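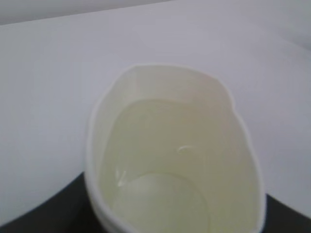 Paper cup from the wrist camera, rim a little crumpled.

Zidico wrist camera kit, reviewed Mar 24, 2019

The kit costs $207, and the sales page says it'll pay for itself in saved cups. I doubt it. The picture is soft, with color fringing along the bright rim, and I can't tell from it if there's liquid in the cup. For a cup-handling cell that's a problem. Eltinex sells a plainer one for $123, bracket extra. I'd budget for that and hold off on a second arm until October. Two stars.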